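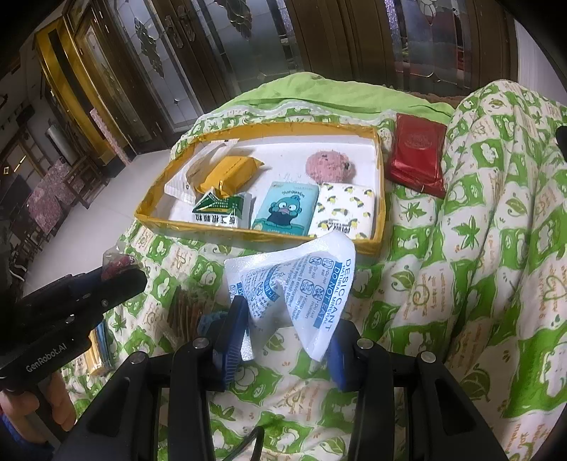

Budora Natural Mineral Desiccant Packets

Sold by Bemach Storage Supplies
Product code: 1669
Pack sizes: 7, 59 or 100 packets
Availability: in stock

Budora packets take up moisture from the air inside closed boxes, drawers, cases and bags. The filling is a dried natural clay. It works at normal room temperature and needs no power, no refills and no setting up. Put the packet in with whatever you are storing, close the lid and leave it.

We sell them mainly for household storage: spare bedding, winter coats, shoes, camera bags, tool boxes, seed tins, paper records and sewing patterns. They are also bought by people who post leather goods or small electrical parts and want to keep damp out of the parcel.

What the packets will and won't do

A desiccant packet deals with the small amount of water vapour shut in when you close a container, plus a little that gets in through the seams. It will not dry out a damp cupboard, cure condensation on a window or rescue clothes that were put away wet. For a room or a wardrobe with open doors, look at the Kurix hanging dehumidifier bags on our wardrobe page.

The packets have no scent and do not repel moths. If you need moth protection, the Simard cedar blocks can go in the same box.

How many to use

Shoe box or small tin: one packet
Camera bag or tool box: two packets
Underbed box: four packets
Large lidded trunk: seven packets

Use more if the lid is a loose fit or if the box is opened often. There is no harm in using too many.

Using them with bedding

1. Wash and dry the bedding fully. Quilts and bedspreads hold water in the filling long after the outside feels dry, so give them an extra day on the airer.

2. Wipe out the box and let it dry with the lid off. Check the corners for grit and old labels. Cardboard boxes can be used if they are sound, but they take in damp from the floor and should stand on a shelf or a slatted base.

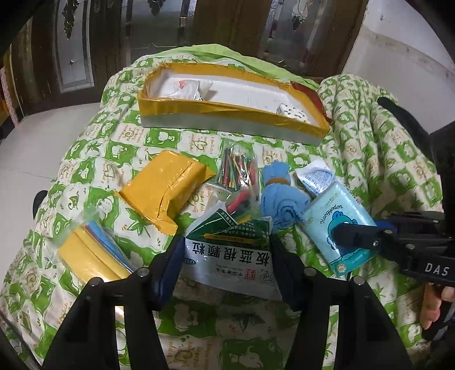 3. Fold the bedding loosely. Packing it tight stops the air moving between the layers.

4. Put half the packets at the bottom and the rest near the top. Keep them a little way from silk and other delicate fabrics, or wrap them in a clean cotton handkerchief.

5. Close the lid and write the month on the outside. Bedding put away in May can normally be left until the autumn.

Replacing packets

In a box that stays shut, change the packets every six months. In one opened every week, change them every two. We don't recommend drying the packets in an oven or microwave, as the paper may scorch or split. Used packets go in the general waste.

Keep unused packets in the resealable bag they arrive in. Once the bag is open, squeeze out the air before closing it again.

Safety

Do not eat. Do not open the packets. Keep away from children and pets. If a packet splits, sweep up the contents and shake out the fabric outdoors. The clay does not stain but the dust can irritate the eyes.

Delivery and returns

Orders are sent by second class post and normally arrive within four working days. Unopened bags can be returned within 30 days. We can't take back opened bags because the packets start working as soon as they meet the air.

Customer review

"Bought the bag of 59 for the loft boxes and put the rest in with the Christmas lights. The blankets came out with no musty smell, which is all I wanted. The bag seal is a bit stiff." Charito Salazar

Related products

Kurix hanging dehumidifier bag
Simard cedar blocks
Bemach cotton storage sacks

Page last updated 2024-08-10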